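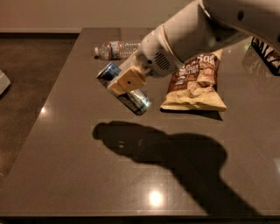 Marham Housing Co-op – Kitchen and Recycling Team

Search tips Enter keywords Go

Cans, bottles and jars: keeping the kitchen clean between pickups

Most complaints we get about recycling are about smell, ants and sticky floors, and nearly all of them start with containers that went into the bin with something still in them. The tips on this page come from what works in our own kitchens. They apply to all 288 units, including the ones on the Wesar side that share a bin room.

Emptying and rinsing

Pour out whatever is left in a can before you set it down. A tablespoon of soda is enough to bring ants by the next morning. Fill the can a quarter full with cold water, swirl it and tip it out. Hot water isn't needed and soap isn't either, except for cans that held oil or fish.

If you wash dishes by hand, do the cans last in the same water. Peanut butter jars are easier if you let them soak overnight with the lid on. Scrape them out first with a rubber spatula.

Stand rinsed cans upside down in the dish rack for 15 minutes before they go in the bin. A wet can will drip into the bottom of the bag, and that puddle is what you smell in summer.

Crushing

Leave drink cans whole if you return them for the deposit. The machine at the Treltent market reads the bar code on the side and will push a flattened can back out. Cans that go in the curbside bin can be crushed, but crush them end to end and wear a shoe with a hard sole. Twisted cans split, and the split edge is sharp.

Food cans should stay as they are. Push the loose lid down inside and pinch the top a little so the lid can't slide out.

Sticky tables and counters

Dried soda and juice come off with warm water and time. Lay a damp cloth over the spot, leave it for two or three minutes, then wipe. Scrubbing a dry ring takes the finish off before it takes the sugar off. Dry the surface afterward with a second cloth, especially on dark tabletops, where every streak shows.

Cold cans sweat. On a wood table use a coaster or a folded dish towel. If you already have a white ring, try a hair dryer on low, held well back and kept moving. If the ring hasn't faded after a few passes, stop and rub in a little mineral oil, then leave it until the next day. Test the oil underneath the table first.

Don't use baking soda paste on anything with a shiny finish – it dulls it.

The bin itself

Line the bottom of an indoor bin with a sheet of newspaper and change it every time you empty the bin. Once a month, wash the bin in the tub with 2 tablespoons of white vinegar in a quart of warm water. Leave it open until it is fully dry.

Plastic bags are not accepted in the shared bins. Tip the containers in loose and take the bag back up with you. In February the hauler turned away a full load from the Wesar bin room for this, and we were charged for the second trip.

Aluminum foil can go in with the cans if it is clean. Save the small pieces and press them into a ball the size of a fist before you put it in. Small scraps fall through the sorting screens.

Storing full cans

Keep unopened cans off the floor under the sink. Damp rusts steel cans along the seam, and drain cleaner and food shouldn't share a shelf anyway. Put new cans behind old ones. Throw away any food can that is bulging, leaking or badly dented on a seam, and don't taste it to check.

Never put a drink can in the freezer to chill it quickly. A bowl of ice, water and a handful of salt does the job faster and won't burst the can.

Once a food can is open, move what you don't use to a lidded container before it goes in the fridge.

Deposits

Last year the building's shared deposit box brought in around 2,000 dollars, and the money went toward the new sink in the common kitchen. The box is next to the Iwasaki Street door. Whole, rinsed drink cans only, please – glass goes in the gray bin beside it.

Page updated 13th April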